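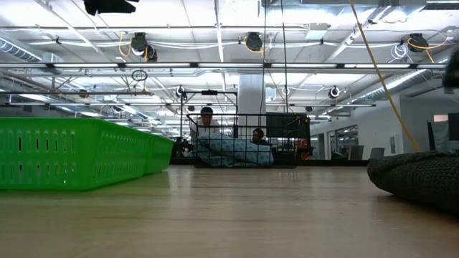 Nurhan Bilgin wrote in the margin of our first draft that baskets should be picked by what goes into them, and that we had started with the baskets. We rewrote the plan after that comment.

Sorting Baskets for a Shared Worktable
Project report, Pitville group

1. Purpose
Small cloth items pile up on shared tables. We wanted to find out which kind of open basket makes it easier to put them away and find them again. We compared green plastic baskets with slotted sides and a black wire basket with a grid of thin bars.

2. Method
Each of us sorted the same pile of cloths, first into the plastic baskets and then into the wire one. We did 5 rounds with each kind. Between rounds all baskets were emptied and set back on the light wood tabletop. A round ended when the last cloth was off the table.

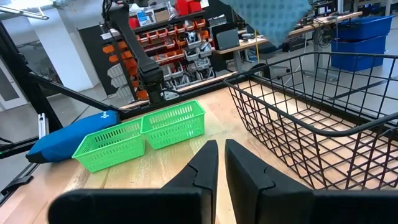

Figure 2. Two green baskets, both empty, and the black wire basket.

3. Results
The slowest round took 67 seconds, with the plastic baskets. The wire basket was faster in most rounds. It is larger, so cloths could be dropped in without folding. Finding one cloth again was easier in the plastic baskets, where we had split the pile in two. In the wire basket everything ended up in one heap, although you could see into it from the side.

4. Problems
We didn't fold the cloths the same way each time. Two people also disagreed on whether a cloth hanging over the rim counted as put away. We decided it did not and repeated that round.

5. Next steps
In July we want to repeat the test with heavier items and add labels to the plastic baskets.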